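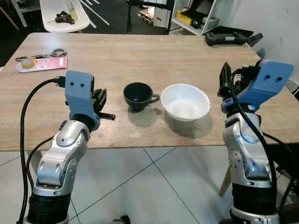 Vol. 15, No. 2, p. 147

Figure 2. The black cup and the white bowl side by side near the center of the table, with the cup handle turned toward the bowl.

3. Materials and Table Arrangement

3.1 Choice of tableware

The study concerns how adults judge the place, size, and reach of ordinary tableware when the color of the item is close to, or far from, the color of the surface under it. The materials were therefore kept plain. Each arrangement used one cup and one bowl, and all tables had a light wooden top. Printed plates, glassware, and items with a colored band at the rim were considered during the May pilot at Womham and set aside. In the pilot, participants tended to talk about the pattern when asked about position, and their answers were hard to code.

The cup in Figure 2 is black ceramic, short and rounded, with a curved handle. The bowl is white ceramic with a wide round rim and is slightly larger than the cup. Both came from the stock range supplied by Zokilico to the dining rooms at Womham and Pornholm, so most participants had eaten and drunk from the same shapes before the study began. We regarded this as an advantage. An earlier plan to use laboratory vessels of fixed volume was dropped on the advice of Demetrio Soler, who managed the sessions at Pornholm and had found that residents handled unfamiliar vessels with more caution than they showed at meals.

A matching white cup and a matching black bowl completed the set. The four vessels allow for four pairings: black cup with white bowl, white cup with black bowl, both black, and both white. The first two are called mixed pairings in the remainder of this paper and the last two are called like pairings. Figure 2 shows the first mixed pairing, which served as the reference arrangement for all comparisons reported in Section 4.

3.2 Surface and contrast

Light wood is the most common dining surface at both sites. The grain is pale and straight, and it gives few cues that could be used to line up one item with another. On such a surface a black vessel has a clear outline on every side. A white vessel does not separate as well, and its visible edge depends more heavily on shading inside the vessel and on the shadow it throws on the table. In the reference arrangement the shadow of the cup is soft and gray and falls below and behind it. The shadow of the bowl is darker and spreads beneath it and toward its lower right.

Shadows were not removed. A diffuse light box was tested in the pilot, and it made the white bowl difficult to place even for participants with good corrected vision. Meals are not eaten under such light. The ordinary room lighting was kept at each site, and the position of the table in the room was marked so that it could be restored after cleaning. Differences in lighting between Womham and Pornholm are treated as a site effect in the analysis and are discussed again in Section 5.

No tablecloth, tray, or placemat was used under the vessels. Montoya's account of contrast at the table, on which our coding scheme is based, treats the mat as a third object with its own outline. Including it would have doubled the number of pairings and made the sessions too long for many residents. The use of mats is a natural subject for a later study, especially at Pornholm, where dark mats are already laid at breakfast.

3.3 Position and handle direction

In the reference arrangement the cup stands to the left of the bowl. The handle points right, toward the bowl. This direction was chosen with care. A handle turned away from its neighbor is easy to find and easy to grasp, and the pilot produced almost no errors in that condition. When the handle is turned inward, the person must judge the space between the two vessels before reaching into it. The gap thus becomes part of the task, and an error in locating the near side of the bowl has a practical result: the fingers touch the bowl on the way to the cup.

The vessels were set near the center of the table. Items close to the edge were found to draw comments about safety, and some participants moved them inward before answering any question. The order of the vessels was reversed for half of the participants. When the order was reversed, the handle was turned left so that it still pointed toward the bowl.

All vessels were empty. Liquid would have added weight, movement, and reflections, and a filled bowl hides the inner surface on which the shading cue depends. The smooth interior of the white bowl is of particular interest in this respect. Where the rim is poorly separated from the wood, the change in tone across the inside of the bowl may be the strongest cue to its shape that remains. Participants who described the bowl in their own words referred to its inside more often than to its rim, and this pattern was stronger in the like pairings than in the mixed ones.

3.4 Participants and procedure

The sample consisted of 70 adults living at the two sites. Each person took part in one session of 15 minutes, including a short rest. Those who wore glasses at meals wore them during the session. Persons who could not comfortably lift a cup with either hand were not invited to take part. Informed consent was obtained in writing, and the procedure was explained a second time at the table before the first arrangement was shown.

The participant sat facing the table with both hands in the lap. After looking at the arrangement, he or she was asked to say which vessel was nearer, which was wider, and whether a hand could pass between them without touching either one. The participant was then invited to take hold of the cup by the handle and lift it. The lift was recorded as clean, as a touch, or as a displacement. A touch was any contact with the bowl that left it in place. A displacement was any contact that moved it.

The spoken answers were taken before the lift in every case. During the pilot the order had been mixed, and participants who had already lifted the cup used the memory of that movement when judging the gap. Fixing the order removed this problem at the cost of some fatigue in the final arrangement, and the order of the four pairings was therefore varied from one person to the next.

3.5 Coding

Answers were coded by Bujar Jurić from written notes, without knowledge of the site. A second coder worked through a portion of the notes independently, and disagreements were settled by discussion. Most of these concerned the word "wider," which some participants used for the vessel as a whole and others for the opening only. For the cup, the question also arose whether the handle should count toward width. We counted the body alone, and answers that clearly included the handle were placed in a separate category and left out of the width scores. They were kept for the analysis of reach, where the handle is the part of the cup that matters most.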